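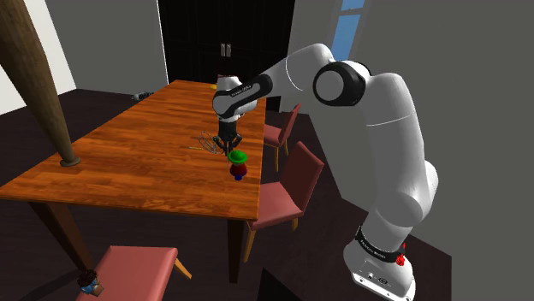

**Which translation of the Rastilon Letters for a parish reading group?**

**plainchant_pete** — 24th January

Need help fast, group starts soon and I've said I'll order the books. We're doing the Rastilon Letters over Lent. Have only ever read the old Haddadin version, which I love, but it's out of print and second-hand copies are silly money. Flakuleck is everywhere and cheap. Is it any good? Someone at church called it "flat". Mixed group, a few have never read anything monastic.

**Morven MacBrayne**

Flakuleck. Easy. It's all 4 books complete, Haddadin leaves out most of the third (the quarrel about fasting) and doesn't tell you. Notes at the back are decent too.

**ordinarytime**

Have to disagree with Morven. Flakuleck translates the word for stillness as "calm" all the way through and it wrecks the letter on night prayer. Calm is what you get from a cup of tea. The monk writing is frightened half the time, he's sitting still *while* frightened. Haddadin gets that.

**Morven MacBrayne**

It's "calm" in Book 1 only. By Book 2 it's "keeping still". Check the note to letter 9.

**ordinarytime**

Fair, had forgotten the note. Still think a first-time reader won't go looking in the back.

**plainchant_pete**

They won't, I can promise you that. So is the fasting quarrel worth having? Never read it obviously. Didn't know it was missing!!

**belowthesalt**

Worth it for the cellarer alone. He writes in to complain that the young ones are fasting so hard they can't carry water, and the abbot's reply is very kind and very cross. Best thing in the whole collection imo.

Also the date business. Haddadin's intro says the letters were written in 414 and that's the one bit I'd warn people off. Only comes from a line in the Belta manuscript, copied centuries later. Flakuleck just says fifth century and leaves it there.
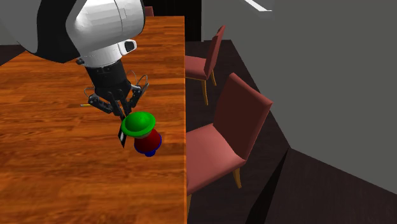

Anyway the thing I'd really do is skip the introductions in both. Our group spent a whole evening on who wrote what and by the end nobody had opened a letter. Start with letter 3, read it out loud twice, leave a gap, then talk. People who'd never speak up about dates had plenty to say about being bored at prayer.

**ordinarytime**

Not sure about skipping the dating, if it's 414 then he's writing right after the older house was abandoned and the gloomy bits make sense. Belta is late, yes, but late copies can have early material in them. The copyist was working around 

**belowthesalt**

you got cut off

**ordinarytime**

Sorry, phone. Was going to say the copyist had the 940 catalogue in front of him, he quotes it in the margin. So he had something.

**belowthesalt**

He had a catalogue. Catalogue gives no date for the letters, only a shelf and the number of leaves. I don't see how you get from there to a year.

**ordinarytime**

You get to "possible". I'd put it no higher than that tbh

**Morven MacBrayne**

Pete only wants to order some books, you two.

Pete — if you've got your own Haddadin, keep it beside you and read the night prayer letter from that one. Everyone else follows in Flakuleck. We did it that way in December and the diffrences got a good talk going. One man prefered "calm" and said so at length.

**plainchant_pete**

Right, doing that. Flakuleck ordered, Haddadin for night prayer, letter 3 first. Will leave the year alone unless somebody asks. Does anyone know if the big print one has the same letter numbers?

**belowthesalt**

Same numbers, different pages. Give out letter numbers and you'll be fine.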